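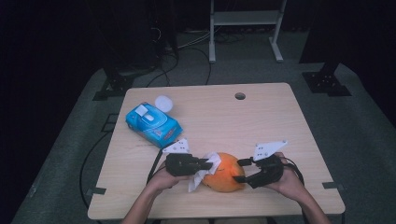

Orange and tissue on the pale wood table.

Turnura banding wheel, reviewed 25 April 2023

I coil most of my pots, so a banding wheel gets more use in my studio than the kiln does. My old one developed a wobble last August and I put up with it through the winter before ordering the Turnura from Zirkuvby, who charged me 265 including delivery. It came in 2 boxes, the head in one and the base in the other, with no instructions. You drop the spindle into the base and that is the whole assembly.

The head is cast iron with rings cut into the top for centring. On mine the rings were true, which I checked with a needle tool and a lump of soft clay. It spins freely and keeps going long enough to run a slip line round a wide bowl in one push. The bearing is quiet.

Weight is the main complaint. I work standing up and like to shift the wheel from the bench to the windowsill when I'm burnishing, and this one stays where it's put. For tall coiled jars that is a good thing. I built a large moon jar on it in a heavily grogged stoneware and the base didn't creep at all, even when I was paddling the shoulder.

The paint is poor. It chipped round the rim within a fortnight and I've had rust marks on white clay since. A plaster bat solves it, or a coat of metal paint if you can be bothered. At this price I shouldn't have to.

I also tried the Prirkside, which is lighter and cheaper. It's fine for glazing and decorating small things — mugs, tiles, little dishes — but it rocked as soon as I leaned on it.

The Turnura is worth the money if you build big. Ask Zirkuvby for the plain base, as the height-adjustable one has a locking screw that fills with slip.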